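[Sosbridge-list] Re: Where do hairbrushes live?
From: Imke Hagedorn
To: Sosbridge household list

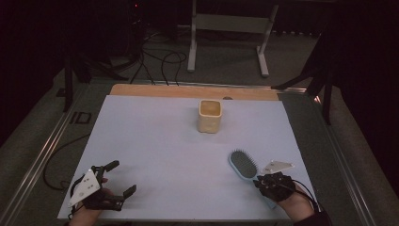
1. The short answer

Brushes stand in a cup, handle down. One brush to a cup if the cup is small. The cup goes at the back of the table, where a sleeve won't catch it, with some space left around it.

The longer answer is below, with Retno's message quoted so people who joined this month can follow.

Retno Pasaribu wrote:

> Hi all,
>
> I have the bathroom shelf done and the hall closet done and I am
> stuck on the dressing table. Everything on it is small and none of
> it stacks. The worst is the brushes. I have a paddle brush, a round
> brush and two combs, and they end up lying on the table with hair
> in them and dust on top. I tried a drawer. The paddle brush is too
> thick and the drawer jams.
>
> Do you keep them in a cup, a tray, or a bag? And if it's a cup, how
> do you stop it from tipping over? The one I have is a plastic
> tumbler from Bovitz and it falls every time I put the big brush in.
>
> Also, what do you clean them with?
>
> Retno

2. Why your tumbler falls

A paddle brush carries most of its weight in the head. Stand it handle down in a tall, light tumbler and the weight ends up high and off to one side. You want something shorter and squarer with a flat bottom. A small cream cup with squarish sides does fine for a light brush. For a big one, go heavier. Ceramic is good. An old mug is good too, but turn the ear toward the wall.

If you like the tumbler, put an inch of dry rice or clean gravel in the bottom. Heriberto suggested this on the list in March and I have used it for my combs ever since. Change the rice when it gets hair in it.

Check the fit before you settle on a cup. Put it down, put the brush in, take it out again with one hand. If you need your other hand to hold the cup, it's too light or too narrow.

3. What goes under it

I cover my table with a big sheet of pale paper or board, almost the full width, with a strip of wood left bare along the back. Hair and dust show up on it right away, and you can carry the whole sheet to the trash and shake it. White shelf liner works the same way. Dark liner hides everything, so I stopped buying it.

4. Cleaning

Pull the hair out first with the tail of a comb. Then use lukewarm water with a drop of shampoo and an old toothbrush, working from the edge of the cushion in. Don't soak a cushioned brush. Water gets in through the little hole in the pad and stays there. Dry it face down on a towel overnight, and don't put it back in the cup until morning.

The combs can soak for 30 minutes in the same water.

Wash the cup too. People forget, and the bottom gets a gray felt in it.

5. The round brush and the combs

Ívar keeps his combs flat in a pencil tray and says he has never lost one. I would put both of yours in one cup, separate from the brushes, or the teeth catch in the bristles and everything comes out together. The round brush can share with the combs if the cup is wide.

A bag is only for travel. At home you will stop putting things back in it after a week.

6. Still open

Gheorghița asked off-list about wall hooks for brushes with a hole in the handle. I haven't tried them on tile. If anyone has, please reply to the list and say which hooks and how long they stayed up.

Imke

_______________________________________________
Sosbridge household list
To leave the list, send a blank message with "leave" in the subject line.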